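Kitchen Tips I Stopped Believing (and a Few I Kept)

By Kenneth Gatchalian
Posted February 3, 2026

Every January my inbox fills up with kitchen hacks, and every January I try a batch of them on the theory that one might be good. Most aren't. I keep a list on the inside of a cabinet door, with the failures crossed out, and the door is mostly ink by now.

Vinegar and baking soda down the drain. It fizzes, you feel like a chemist, and what goes down the pipe at the end is mostly salty water. My kitchen sink was slow before and slow after. A plunger fixed it. If the plunger doesn't do it, put a bucket under the trap and take the trap apart. It's a disgusting job and a short one.

Lemon in the microwave. This one I'll allow, but the lemon gets too much credit. A bowl of plain water boiled for a few minutes with the door left shut afterward loosens the same crud. The lemon makes it smell like lemon.

Wooden spoon across the pot. Works on a slow simmer, fails on a hard boil. Turn the heat down. That was always the tip.

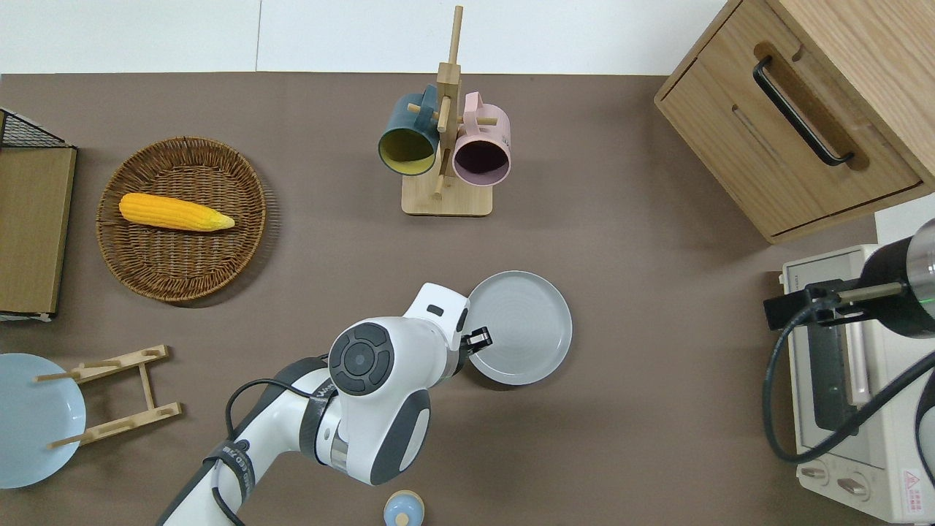
Rice in the salt shaker. My grandmother did it, so I did it for years. Last summer I ran two shakers side by side, one with rice, one without, and by August both needed a whack on the counter. The one with rice also gave me rice on my eggs.

Now for toaster ovens, which attract more bad advice than anything else on the counter. The most popular tip says to line the crumb tray with foil. Check your manual before you do that. Mine says no, and the tray slides out and washes in the sink anyway. Another says you can skip preheating. For toast, sure. For biscuits, you'll get pale tops and a gummy middle. I bought a cheap oven thermometer and found my old Primside running 64 degrees cooler than the dial said after 7 minutes. It caught up eventually. Give yours time, and don't trust the little light.

The other thing is space. People shove these ovens against the wall under a cabinet and stack cutting boards on top. The sides get hot. Pull it forward and leave the top bare, even if it costs you a corner of the counter you were fond of.

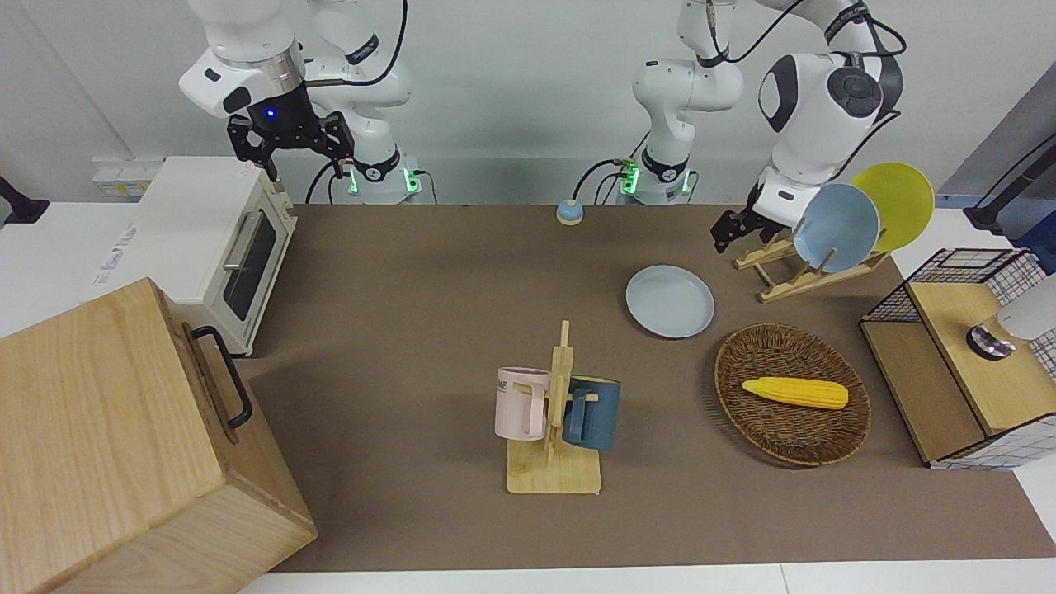 Toaster oven and assorted kitchen items on a long brown mat.

Mats, while I'm at it. A counter mat catches crumbs and stops small things from skating around. It doesn't make a counter heatproof unless the maker says so, and "heat resistant" on a package with no number next to it means very little to me. I want to see a temperature. I also want to be able to wipe it down without a special spray.

Special sprays: no. Dish soap and a rag.

Freezing a sponge to kill germs. Cold mostly puts bacteria on hold. Throw the sponge out when it smells, or sooner, or switch to a brush that dries between uses.

What's left on the cabinet door without a line through it: damp towel under the cutting board, tape and a marker for leftovers, and sharpening the knife before blaming the tomato. A reader in Macapagal swears by storing ginger in the freezer and grating it frozen. I've got a piece in there now and will report back.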